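Boat Day Checklist – Stovon Landing to Clokden Island
For trip leaders and deckhands. Go through it before every crossing and write a comment against anything that is not a plain yes.

Before passengers arrive

1. Weather and sea state read from the harbor office board. YES
Comment: Wind was rising after noon. Return moved up by an hour.

2. Life jackets, adult. YES
Comment: Two have stiff buckles. They still close. Put on the repair list.

3. Life jackets, child. YES
Comment: The small sizes are in the port locker now, not under the bench.

4. Boarding ramp, handrails and non-slip strips. NO
Comment: One strip is lifting at the shore end. Taped for the day. Needs gluing before the next crossing.

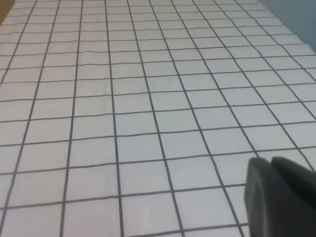
Page last changed: November, by F. Farquharson

5. Radio check with Drarkitz harbor on the working channel. YES

6. First aid box sealed and in date. YES
Comment: Seasickness tablets are low. Eye wash expires at the end of the season.

7. Passenger list on board, copy left at the ticket window. YES
Comment: The copy must show who is staying overnight at Châu guesthouse. Last month it did not, and we held the boat at the pier while the desk phoned around.

On board

8. Total load under 500 kg for baggage and stores. YES
Comment: 455 kg by the dock scale. Most of it was guesthouse stores. Heavy items go low and in the middle, cartons on top and strapped.

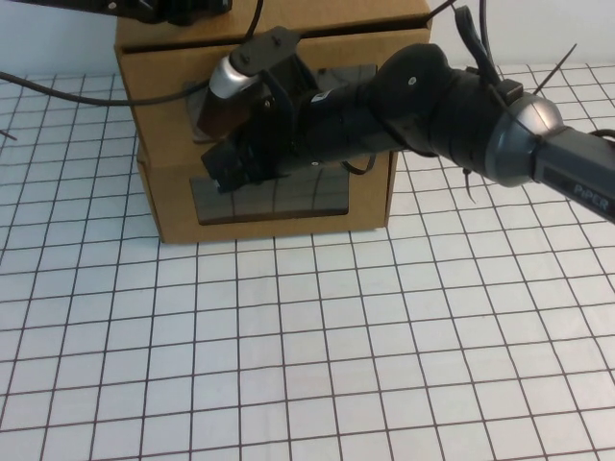 Cardboard box with a long slot near the top.

9. Safety talk given before casting off. YES
Comment: Given at the dock with the engine off. People at the back could hear it this way. Please keep doing it like this.

10. Bird cliff rules explained (stay behind the rope, no drones, dogs on a lead). PARTLY
Comment: Dogs were left out of the talk. One passenger had a dog. No trouble, but it has to be said every time.

Island walk

11. Path from the pier to the lighthouse walked by the leader first. YES
Comment: Mud at the second gate. The wooden steps, 215 in all, are sound except for one loose tread near the top. Marked with orange paint.

12. Rope line at the cliff edge tight and all posts firm. NO
Comment: Third post from the viewpoint moves when pushed. Groups larger than 6 should stop at the lower viewpoint until it is reset. Achilleas Mitsotakis-Vlachou has the post driver and will take it over on the next supply run. 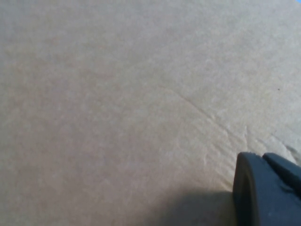
The lower viewpoint is fine for puffins in summer and for seals all year, so the walk is still worth selling as it is. Do tell people at the ticket window that the top may be closed. Two guests asked for money back and were given a free return crossing.

13. Shelter hut unlocked, water and blankets inside. YES
Comment: Door sticks in damp weather. Lift the handle and push.

Return

14. Head count at the pier before boarding. YES
Comment: Done twice, names the second time.

15. Hut locked, trash brought back. YES
Comment: Trash bags go in the bin behind the ticket office – the one by the café belongs to the café.

16. Fuel level noted after docking. YES

Still open: ramp strip, cliff post, loose tread, buckles on two adult jackets. Fergus Farquharson keeps the list in the Stovon office. Tell him when an item is done and he will cross it off.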